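Bottle-and-cup test (gripper evaluation)

The bottle-and-cup test is a tabletop procedure for comparing robot grippers, in which a single arm picks up small plastic bottles and places them in open paper cups. It forms part of the Bustholm series of bench tests and is used mainly with two-finger grippers on light arms. The test measures the gripper and its controller together. It gives no figure for grip force or for the speed of the arm.

Background

The procedure was written at the Bustholm workshop as a replacement for an earlier peg test, which had been found to favor hard parallel jaws. Pegs of known diameter could be gripped at any height with the same result, and soft fingers scored poorly on them for reasons unrelated to ordinary handling. Small bottles were chosen because they have a cap narrower than the body, a label that changes the surface friction, and contents that shift when the bottle is tilted. The first published version of the protocol is known as Janatport 4, after the software package in which its scoring script is distributed. Earlier numbered drafts were not released.

Equipment

The work surface is plain and light in color, with a plain backdrop. Cups are tapered, open at the top and not fixed to the table, so that contact with a rim can move or tip the cup. Bottles are light enough to be knocked over by a finger approaching at a poor angle. The arm is mounted at one side of the surface and a fixed camera views the cups from above the level of the rims.

Strips of colored tape are applied to the tabletop as position markers. Their layout is recorded before a series begins and must stay the same for all grippers in one comparison. Replacing a worn strip ends the series.

Procedure

A series consists of 128 trials per gripper, divided into blocks of 8. Within a block the cups stay in place and the bottle starts from a different marked position each time. A trial begins with the arm clear of the bottle and the fingers open. The gripper must close on the bottle, lift it clear of the table, carry it over the rim and release it inside the assigned cup. The bottle may lean once released. It does not have to stand upright.

In the two-bottle variant, a second bottle is assigned to the other cup and the arm continues without a reset. The variant is harder for wide grippers, as the filled cup narrows the approach to the empty one.

Scoring

Each trial is scored as complete, partial or failed. A partial score is given when the bottle ends up in the cup but the cup has shifted off its start position. A tipped cup is a failure regardless of where the bottle lies. Regrasps are allowed and are logged separately. A trial is stopped after 11 seconds without movement of the arm.

Finger types

Three finger types are commonly compared. Rigid parallel jaws hold the cap well and are easy to control, but they need an accurate approach. Padded jaws tolerate larger errors and are slower to release, particularly on labels. Fin-ray fingers have two flexible walls joined by crossbars, and bend around an object when pressed against it. They are gentle on the bottle, but the tips can spread on opening and touch the inside of the cup.
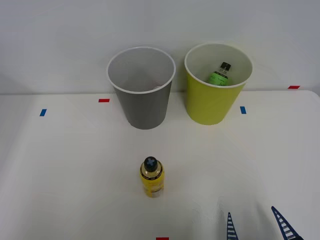
Photo: Kárason, bench test editor

Fin-ray fingers are usually run with the Alta controller, which limits closing current instead of closing distance. With distance control, the same finger pair gives different results on bottles of different widths and has to be retuned for each. Current control removes most of this tuning but makes the end of the closing motion harder to detect, and the controller must infer contact from the motor load.

Limitations

The test covers one class of object. Results do not carry over to flat, heavy or deformable items. Paper cups vary between batches in stiffness and weight, which affects the number of partial scores, and series run on different batches should not be merged. Lighting is not specified in Janatport 4, although camera-guided controllers are sensitive to shadows cast by the fingers.

See also: peg test; finger compliance; current-limited grasping

Last revised November 12, 2023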